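Pravville Home & Yard Forum > Indoors > Mudrooms and Entryways
Thread: Clogs by the back door, yes or no

savon_sal
Posted July 6, 2006
We have one shoe rack, 40 inches wide, and four people who each believe they own all of it. My husband has now added foam clogs. He wants them on the rack. I say anything that has been in the chicken run lives outside on the step. Rulings please.

gutterball
Posts: 1,567
Outside. Next question.

Minttu Kettunen
Outside is fine until a spider moves in. I kept mine on the step all through May and had to shake out a tenant every morning. They're on a boot tray now, soles down, and the rack is for shoes with laces.

gutterball
So you brought the chicken run indoors to spare yourself a spider.

Minttu Kettunen
I brought in clogs I had hosed off. You do own a hose?

prasedico_pete
Foam doesn't belong in direct sun anyway. I left a pair on the deck one summer and they shrank a full size. My daughter wears them now, so I guess that's a hand-me-down.

gutterball
Never had a pair shrink and I've had 2 on the same deck for years. You bought cheap ones.

prasedico_pete
I bought the ones that were on sale, yes. I wasn't aware this was a forum for clog investors.

vanhove_lane
Light-colored clogs are the real mistake if you keep chickens, wherever you park them. I hose mine, then go in with an old toothbrush and dish soap. The outside is easy since it's smooth. It's the footbed that eats your evening, all those tiny nubs with dirt sitting between them, and then you still have the holes in the toe to poke through one at a time. Cream was my choice and I stand by it — mostly while scrubbing.
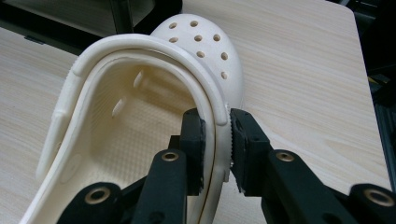

savon_sal
Ours are dark green, so the dirt is there but it keeps to itself. Does the toothbrush really get between the nubs? I've been using a dish brush and just moving things around.

vanhove_lane
Toothbrush, small circles. Flip the strap forward first or you'll be working around it the whole time.

gutterball
All this for a shoe you could leave on the step.

savon_sal
He has read the thread and is counting Minttu as a vote for the rack.

Minttu Kettunen
Boot tray! I said boot tray.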